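Bermúdez presenta Ristum, una mesa blanca con muy poco que contar

Mustthorpe, 3 de abril de 2018

La firma de mobiliario Bermúdez pone hoy a la venta Ristum, una superficie de trabajo blanca. El departamento comercial pidió un segundo adjetivo para el catálogo y, tras 17 propuestas, se quedó con «amplia».

Ristum forma parte de la serie Steltunel, pensada para talleres y cuartos de costura donde la mesa suele desaparecer bajo las cosas a media mañana. Un panel vertical gris cierra uno de los lados – los lápices, se supone, lo agradecerán.

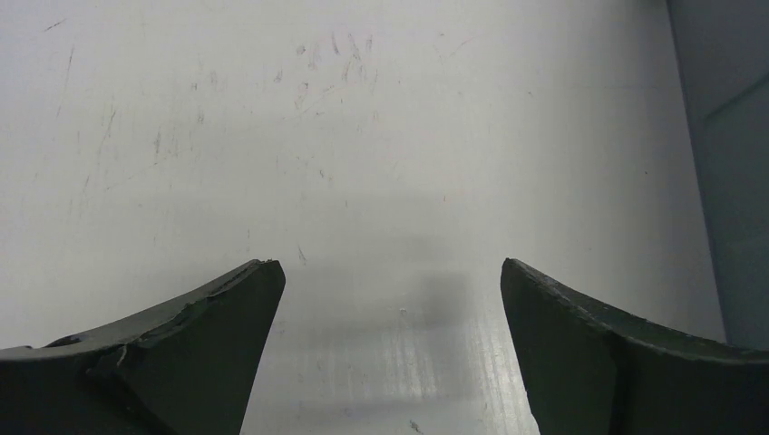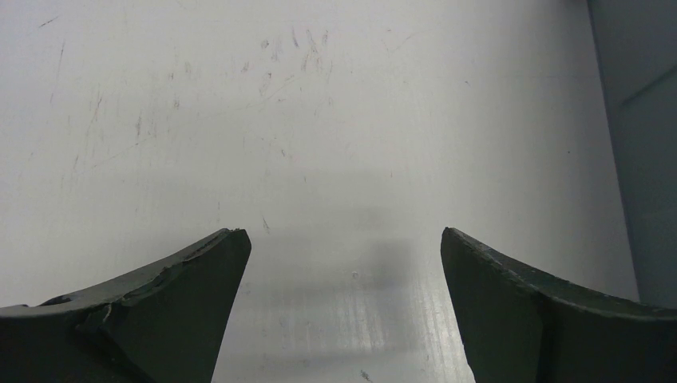

Superficie blanca de trabajo con panel lateral gris.

El tablero se entrega en 4 medidas y un solo color. Durante el desarrollo se estudiaron 19 tonos de blanco, y en la reunión final hubo quien defendió el suyo con una pasión que la empresa prefiere no detallar. El panel se vende junto con la mesa y no se puede pedir aparte.

La primera tirada será de 3321 unidades. La segunda saldrá en agosto, mes en que Bermúdez cierra por vacaciones, así que conviene tomarse el plazo con calma.

Los pedidos y las muestras de color – blanco – se solicitan en la sala de exposición de Mustthorpe.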